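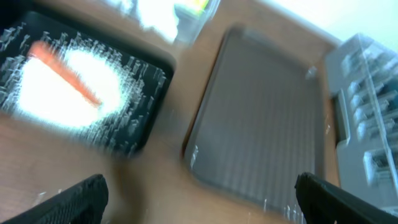
*Wrist cam mid-swing, black tray left, gray tray right. Fingers open.*

September 2018 — gripper swap, Faltau fingers off, Wirkamis fingers on.

Elin wanted the wrist camera judged on the same run as the fingers, to save time. It saved none. At full slew the picture is soup: both trays smear, and the orange thing in the black tray could be a carrot or a marker for all the detector cares. Glare off the tray bottom is as bad as it was with the old lamp.

Numbers so far, orange item to gray tray:

- Faltau: 30 tries, 5 drops
- Wirkamis: 30 tries, 8 drops

So the expensive ones are worse — Perihan says it's my closing force and she may be right. I left it at 66 percent for both, which seemed fair at the time.

Iestyn suggests stopping the arm before grabbing a frame. Radical stuff. Trying it next with a short settle and a fixed exposure, plus matte tape in the black tray if Lowri will say where she put the roll.

Do NOT touch the hand-eye calibration until the rerun is logged. Tegwen, this means you.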